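机に線を引け　部品の置き場所についての急ぎの意見

2019年6月30日

締め切りがあるので結論から。作業台には線を引くべきだ。部品の形をした線を。丸いものを置くところには丸を、四角いものを置くところには四角を。引き出しの中でも箱の中でもなく、手が動いているその平面の上に直接。

前回の欄で工具壁のことを書いたら、けっこう便りが来た。フックに吊るしたペンチの後ろにペンチの影が描いてある、あれだ。便りの多くは「うちもやっている」という写真つきの自慢で、それはそれで楽しく拝見した。ただ壁ばかりなのだ。壁、壁、壁、たまに引き出し。どうして台の上には誰も描かないのか。そこが今日言いたいこと。

壁は終わったあとの話をしている。片づけの場所。台の上は最中の話だ。困るのはだいたい最中のほうで、片づけ終わってから困る人はあまりいない。

戸棚の夜

一月に戸棚を組んだ。Stikbergの背の高いやつ。袋を全部あけたら部品が243点あった。数えたのは説明書の一枚目に「まず数えてください」と書いてあったからで、素直に数えた。床に新聞紙を敷いて、似たもの同士を山にした。ねじの山、木のだぼの山、丸い座金の山、何だかわからない樹脂のかたまりの山。

一時間で山は消えた。膝で崩し、袖で引きずり、途中で電話に出て戻ってきたらどれが「長いねじ」でどれが「少し長いねじ」なのかわからない。説明書には実物大の絵がついていて、ねじをいちいち紙に当てて確かめる。当てて、戻して、また当てて。紙の上に置いているあいだだけは迷わない。山に戻した途端に迷う。

そこで、あれ、と手がとまった。紙の上に置いたままにしておけばよかったのでは。

実物大の絵がもう印刷してあるのだ。あれを一枚の大きな紙にして、部品の数だけ輪郭を並べて、「ここに全部載せてから始めてください」と書いてくれたら、数える必要すらない。空いている輪郭があれば足りない。はみ出しているものがあれば余り。目が一度通れば済む。なのに説明書の絵は切手みたいに小さな欄の隅に押しこまれて、横に「×8」と書いてある。かける8て。八つ描いてくれ。

組み上がったのは夜中。だぼが一本余った。どこに入るはずだったのか今も知らない。戸棚は立っている。立っているが、戸をあけるたびに少し気になる。

数えるのと載せるのは違う

数えるという行為を信用しすぎていると思う。数は合っているのに中身が違う、ということがある。長いねじが一本少なくて短いねじが一本多いとき、合計はぴったりだ。数は黙っている。線は黙らない。長い輪郭に短いねじを載せれば端が余って白く見える。

Gatdenという修理の集まりに月に一度顔を出している。扇風機やら目覚ましやら炊飯器のふたやらを持ち寄って直す、座布団の多い部屋。長机が四つ。その一つを受け持っているMarichka Semeniukは、分解する前に模造紙を広げ、はずしたものをはずした位置のまま紙に置いて、鉛筆でぐるりとなぞる。ふたのねじはふたの絵の四隅に。ばねはばねの形に。なぞり終わった紙はひどくきたない。線がだぶって、消した跡があって、油じみがついて。それでも組み立てるときは紙のとおりに拾っていけばいい。

隣の机では小皿を使う。わたしもながく小皿派だった。小皿はころがり落ちないし、重ねて運べる。でも小皿の中でねじは混ざる。何番目の皿が何だったかは頭で覚えるしかない。覚えるのをやめたくて道具を使っているのに、道具のために覚えることが増えている。おかしな話。

Marichkaさんに「その紙、いいですね」と言ったら、「昔、時計を一つだめにしたので」とだけ返ってきた。時計のことはそれ以上聞けなかった。

なぞった紙はとっておくのかと聞くと、機種がわかるものはとっておくと言う。同じ型の扇風機が来たら前の紙を広げる。二度目はなぞらないで済むから速い。紙の隅に型番と、「三本目かたい」とか「つめ折れやすい・左」とか。説明書より説明書らしい。

台所でもやってみた

自分でもやらねばと思い、まず台所で。菓子の日だけ使う大判の敷き紙に、計量カップの底の丸、ボウルの丸、めん棒の細長い四角、抜き型の形をマジックで描いた。笑われるのは覚悟の上。

よかったこと。始める前に足りないものがわかる。ふるいの丸が空いている、ああ、ふるいは干したままだ。粉だらけの手で戸棚をあけなくていい。それから、使ったあと同じところに戻る。戻そうと思っていないのに戻る。丸があると丸の上に置きたくなるらしく、家の者もだまって丸の上に置いていた。何も頼んでいないのに。

悪かったこと。線が太かった。マジックの黒はきつい。粉を広げた白い台に黒々と丸が並ぶと、そっちばかり目に入る。卵の殻のかけらが落ちていても見えない。線が主役になってしまった。二枚目は鉛筆で描いた。これがちょうどいい。見ようとすれば見えて、見なくてよければ沈んでいる。

もう一つ悪かったこと。欲ばって描きすぎた。塩ひとつまみの小皿にまで丸をつけ、竹串の線まで引いた。使わない日の輪郭がいつまでも空席のように残って、落ち着かない。忘れ物をしている気分がずっと続く。空席が意味を持つ道具なのだから、意味のない空席をつくってはいけない。考えてみれば当たり前だった。三枚目では半分に減らした。

Oranuch Ratanaporn氏の食堂の厨房は、たぶんこの考えをいちばん徹底している場所で、盛りつけの台に皿の丸が薄く描いてある。丸の右上に小さい丸、たれの器。手前に細い長方形、これは箸袋。新しく入った人には線の話をしないそうだ。置いてみせるだけ。二日目にはそのとおりに並ぶ。口で言うと、右とはどちらから見て右か、という話になるから、とのこと。わかる。わたしの家でも「右の棚」で年に何度かもめる。

線の細さと板の白さ

条件を書いておく。急いでいるので順不同。

台と板の色を変える。暗い机なら白い板。板の縁がどこで終わるか、考えなくても手が知っている状態がいい。木目の台に木目の板を敷くと縁がなくなって、ねじはかならずその縁の外に逃げていく。

線は灰色。黒でなくていい。部品が載れば隠れるのだから、載っていないときだけ読めれば十分。赤や黄で色分けしたがる人がいるけれど、色は部品のほうに残しておきたい。青い部品が青く見えるためには下が白くて静かなほうがいい。

形は正直に。丸いものは丸、溝に入るものは溝の形、四角いものは四角。飾りをつけない。名前もなるべく書かない。形で足りるところに字を置くと、目が字を読みにいってしまう。読むのは遅い。

大きさは実物どおりか、ほんの少し大きく。小さく描くと部品が線を全部隠して、ずれていてもわからない。細く白い余白がぐるりと残る、あれが合図になる。わたしの失敗作は全部小さすぎた。

そして板は平らな一枚がいい。くぼみをつけた盆も試したんだが、くぼみは置くにはいいが取るのが面倒で、爪でほじることになる。印刷した線の上なら、横からでも上からでも指が入る。手が迷わずに降りていける。部品のまわりに何もない、ということが大事なのだと思う。

灰色の線で丸や四角や細い溝が刷ってある白い板。暗い色の机の上。奥のほうには青い、つまみのような丸いもの、まん中から短い軸が一本立っている。こういう板の話をずっとしている。 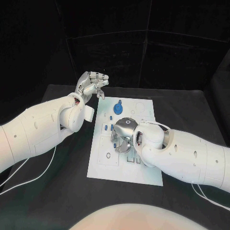
それでは自由がない、という反論

出ると思っていた。いちばん多いのがこれ。Emrys Watkinsという古い友人がいて、模型の帆船を三十年つくっているのだが、彼の机は地層である。いちばん下に何年か前の船がある。それでいて、必要な金具を二秒で掘り出す。「線なんか引いたら手が死ぬ」と彼は言う。手は探しながら考えている、探しているうちに別の金具が目に入って、そっちのほうが合うと気づく、それが工作だ、と。

半分はそのとおりだと思う。何をつくるか決まっていない机に線は引けない。引いてもじゃまになるだけだ。絵を描く人のパレットに「青はここ」と刷ってあったら、わたしでも腹が立つ。

ただ、彼の二秒は三十年ぶんの二秒だ。彼だけの二秒でもある。奥さんが同じ机から同じ金具を出そうとしたら半日かかる。というか、さわらせてもらえない。机が一人の頭の続きになっていて、その頭がいないと使えない。それを自由と呼ぶなら自由なのだろうけど、ずいぶん狭い自由だと思うだ。

台所も修理の机も、一人のものではない。誰かが途中で代わる。わたしの知るかぎり、線がいちばん役に立つのは交代のときだ。途中の状態が、そのまま見て読める。どこまで済んで、何が残っているか。申し送りの紙がいらない。あの修理の部屋では子どもが熱を出したとかで途中で帰る人がよくいて、模造紙の机だけは次の人がすぐ座れる。小皿の机は、皿を一つずつのぞきこむところから始まる。

それに線は命令ではない。はみ出して置いても誰も叱らない。わたしの敷き紙の上ではしょっちゅうボウルが隣の丸にかかっている。かかっているとわかる、そのことで足りている。

金がかかる、という反論

かからない。模造紙と鉛筆でいい。

きれいにつくりたい人のために書くと、駅の向こうの印刷屋Pasichnykで、厚手の白い板に刷ってもらったら一枚384円だった。インクは灰色を指定。「薄すぎて見えませんよ」と三度言われた。見えますと三度答えた。もらってきたら、たしかに少し薄かった。でも使っているうちに目が慣れて、今はもうこれより濃いのはいやだ。

図の元は手描き。部品を複写機のガラスに直に並べて写し、その輪郭をトレースした。複写機のガラスに傷がつくのでほんとうはやらないほうがいい。透明なシートを一枚はさむこと。わたしは一度しかられた。

板の裏には滑り止めを貼る。白い板が机の上でつるつる動いたら何の意味もないから。四隅だけでいい。全面に貼ると剥がすとき泣く。

長さ200ミリまでのものなら普通の板に収まる。それより長いものは板に載せるのをあきらめて、脇に立てかける。長い棒の輪郭をまん中に通すと、ほかの全部が端に追いやられて窮屈になる。めん棒で学んだ。

部品が変わったらどうする、という反論

これはちゃんと痛いところだ。Nurixの卓上ミキサーを直したとき、前の型の紙を広げて得意になっていたら、つまみの軸が違った。前のは平たく、今度のは丸い。輪郭は同じ円なので載せてもわからない。上から見た形というのは、高さのことを何も教えてくれない。

穴や軸のあるもの、立つもの、裏表のあるもの。このへんは線だけでは足りない。だから線の中にもう一つ小さく線を足す。軸が丸ければ丸、平たければ平たい切れ目。それで見分けはつく。Marichkaさんの紙では裏返して置くものに斜線が入っている。これもまねした。

型が変わったら紙も変える。面倒でも変える。古い線が残った板はいちばんたちが悪くて、何もない机よりも間違いを呼ぶ。線があれば人は信じるので。直すか捨てるか、どちらか。上から白いテープを貼ってその上に描き直すのは、わたしもやったが、二度までにしておくこと。三度目にはテープの段でねじが転がる。

子どもと線

Yaryna Chornovolという人の工作教室を見せてもらったことがある。古い公会堂の二階。机ごとに白い板、板の上に輪郭、輪郭の上に部品。子どもたちは席につくなり載っているものを全部手にとって、がちゃがちゃにした。まあ、そうなる。ところが五分もすると誰ともなく戻しはじめるのだ。歯車を丸に、板きれを四角に。はめ絵と同じで、戻すこと自体が遊びになっている。

Yarynaさんは組み立てより先にこの時間をとっておく。戻しているあいだに部品をひととおりさわるから、名前を教えなくても違いを指が覚える。この二つは似ているけど穴が違う、と子どものほうから言いだす。わたしの戸棚の夜に足りなかったのはこの時間だったのかもしれない。説明書は「数えよ」と言った。「さわれ」とは言わなかった。

困った子もいて、輪郭にないものを載せたがる。消しゴムとか、どんぐりとか。Yarynaさんは板の端に何も刷っていない余白を残しておいて、そこはどんぐりの場所になっていた。これはすごくいいと思った。わたしの敷き紙にはどんぐりの場所がなかった。だから眼鏡やら電話やら、行き場のないものがみんなボウルの丸に入りこんでいた。帰ってすぐ右の端を空けた。

余白のことは、もっと言っておいたほうがいいかもしれない。線を引く話をすると、みな端から端まで埋めようとする。わたしもそうだった。板の半分は白いままでいいくらいだ。組んでいる途中のもの、はずしたばかりのもの、手がちょっと休む場所。そこに線はいらない。

メーカーへの注文

さて、ここからがお願い。組み立て家具の会社、玩具の会社、卓上の機械をつくる会社のみなさんへ。

箱の中の段ボールの仕切り、あれの裏は真っ白か茶色か、とにかく何も刷っていない。あそこに輪郭を刷ってください。どうせ捨てる紙だ。捨てる前に一度だけ作業台の役をさせてやってほしい。ふたの内側でもいい。ふたをあけて裏返したら、もうそこが置き場所になっている。金物の袋をあけて、上に並べて、空きがなければ始める。それだけ。

「×8」をやめてください。八つ描いてください。紙が足りないなら、文章のほうを減らせばいい。あの注意書き、同じことを十何か国語で書いているあれを、輪郭は一つで済ませられる。丸はどこの国でも丸だ。

便りをくれたTaras Sirko氏は、家具の箱の中身を自分で仕分けして輪郭の紙をつくり、近所に配っているそうだ。同封してくれた一枚は棚板用の金具で、輪郭はほぼ209個。「ほぼ」というのは本人の書きぶりで、年によって袋の中身が一つ二つ違うからだとある。つくる側がそろえていないものを、買った人がそろえている。少し腹が立ちませんか。わたしは立った。

つくる側の言い分も想像はつく。箱の大きさが決まっている、印刷の版が増える、部品が途中で変わる。わかる。わかるけれども、部品が変われば説明書も刷り直しているはずで、そのついでで頼みたい。

問い合わせの手間だって減ると思う。「部品が足りません」という電話のうち、いくつかは床の山の中に埋まっているだけだろう。うちの長いねじも一本、掃除機をかけたら出てきた。二月になってから。

片づけ好きの人に言いたいこと

もう一つだけ。この話を整理整頓の話として受けとる人がいて、便りにも「几帳面ですね」とある。ちがいます。わたしの部屋を見せたい。いや見せたくない。本は床に積んであるし、靴下は片方ずつしかない。

きちんとした人は線がなくてもやれるのだ。並べる順を自分で決めて、覚えて、守れる。そういう人はもう十分やっているので、このまま続けてほしい。線がいるのはこっちだ。覚えておけない、途中で気が散る、電話に出る、戻ってきて立ちつくす。そういう手合いのために机のほうが覚えていてくれ、という話なのだ。

だから美しく並べる必要もない。隣の線と平行でなくていい。手前によく使うもの、奥にあとで使うもの、それくらい。物差しで引いた格子に部品をきっちり並べた写真をよく見かけるけれど、ああいうのは見るためのもので、手を入れにくい。格子はどこも同じ形をしているから、一つずれると全部ずれる。形が違うから間違えない。そこを均してしまったら元も子もない。

わたしの三枚目の敷き紙はボウルの丸がいびつで、左が少しつぶれている。描くとき猫が載っていた。つぶれたままでもボウルはちゃんと来る。

今週やること

まず、いちばんよくなくす部品を思いだす。うちでは圧力鍋の黒いパッキンと、おもりの下の小さい座金だった。

それを白い紙に置いて鉛筆でなぞる。きれいでなくていい。一周したら部品をどけて、線を見る。隣に次のを置く。三つか四つでやめる。最初から全部やろうとすると、塩の小皿の二の舞になる。

洗ったらそこに置く。次の日も置く。一週間で紙は濡れてよれるから、そのころまだ使っていたら厚い紙に写す。使っていなかったら捨てていい。

置いた人の高さで見て、載せにくい向きがあったら回す。取っ手は利き手のほうへ。左利きの家族がいるなら板ごと裏に左用を描いておくといい。これは便りで教わった。

うまくいったら、いや、うまくいかなかった紙のほうが見たい。線がだぶって油じみのついたやつ。送ってもらえたら秋の号でまとめて載せます。宛先は巻末。返送希望の人は切手を忘れずに。前回、忘れた人のぶんの封筒がまだうちの玄関に積んであるので、心当たりのある人は連絡をください。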